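The Subscription Doorbell and Other Ways to Pay Twice

November 16, 2024

My apartment building wants to replace every lock with an app. The letter came under the door in an envelope with the Altari logo on it, so somebody had already ordered the stationery before asking us what we thought. It says the new system will be "keyless, effortless and secure." I've read it four times now and I still can't find the part where it explains what was wrong with the old locks.

I should say where I'm coming from. I don't hate technology. I have a phone, I pay my bills on it, I let it tell me when the bus is coming and I mostly believe it. What I don't trust is a product that solves a problem I didn't have and then sends me a bill every month for the solution.

The numbers in the letter are worth a look. Installation is $1195 per unit, "absorbed by the building," meaning it goes into the rent the next time leases come up. Then there's a $6 monthly "access services" fee, which covers, as far as I can work out, being allowed into my own home. Six dollars isn't much. That's always how it's pitched. Six dollars for the door, a few more for the doorbell, a few more if you want the doorbell to remember who rang it. At Ridbridge, the complex across the road, they went through this two years ago and the fee has gone up since. I know because the new price is on the banner outside, under the word AMENITIES.

I went looking for reviews, and this is where I started to get annoyed. Altari's own site says it has 3000 happy residents. Happy according to whom? There's no survey, no date, no list of buildings. I suspect it means 3000 people live behind a door with one of these on it, and happiness was filled in afterward. The independent reviews were split between five stars from people who'd had it for a week and one star from people who'd had it for a winter. The winter people kept bringing up the same thing, batteries. Batteries don't like cold, and February here doesn't care whether you've got groceries in both hands.

The letter does deal with batteries. It says they last "up to 700 days under normal conditions." I'd love to know what a normal condition is. "Up to" is the most useful phrase ever handed to a marketing department. I could run up to a marathon.

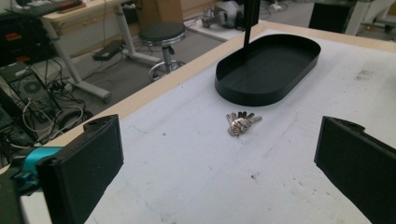
Then there's the security argument, which I'll take seriously because it's the only one that deserves it. Keys get copied. Keys get lost. When a tenant moves out, you have no idea how many cousins and ex-boyfriends still have a way in, and a landlord who doesn't rekey between tenants is cutting a corner. I grant all of that. But rekeying a lock is a short job for a locksmith, and it doesn't need a server in another state. If my building wasn't rekeying before, I'd like to hear about that first, and in a separate letter.

And what do we get in exchange? A log. Every time the door opens, it gets written down somewhere. The letter calls this "peace of mind" and says residents can view their "entry history" at any time. I know my entry history. I was there. The people who don't know it are the building manager and the company, and soon they will. I wrote and asked how long the records are kept. The reply thanked me for my interest in the Altari family of products.

I asked three other things in the same email, and since they weren't answered either I'll put them here. What happens if the company goes under? What happens if I don't own a smartphone, like at least a couple of the older tenants on my floor? What happens if my phone dies at midnight? On that last one the brochure has a picture of a woman laughing at her phone in a hallway, so presumably hers was charged.

The going-under question isn't paranoia. I had a Stirnwood thermostat. Nice thing, brushed metal, glowed a little when you walked past. The company got bought, the new owner shut off the app, and the thermostat went from smart to a round object on the wall stuck at 64. I could still turn the heat up by holding down the ring for ten seconds and scrolling through a menu designed by somebody who never expected anyone to see it. I replaced it with a dial from the hardware store. The dial doesn't know my name and it has worked ever since.

A thermostat I can live with, though. A dead thermostat means a sweater. A dead lock is a different kind of evening.

The usual answer is that people complained about elevators too, and credit cards, and email. Sure. People also complained about plenty of things that deserved it and are now in landfills, and we don't bring those up because it would spoil the argument. Being new doesn't count against a thing. It doesn't count for it either, and I'd like to see it have to make its case like everything else does.

What would change my mind? A physical backup for every door, no monthly fee, records wiped after a short set period, and all of it written into the lease where I can point at it. I sent that list to management too. The comment period closes at the end of the month and there's a form in the lobby, next to the mailboxes, if anyone from the building is reading this. It has a very small box for comments. I used the back.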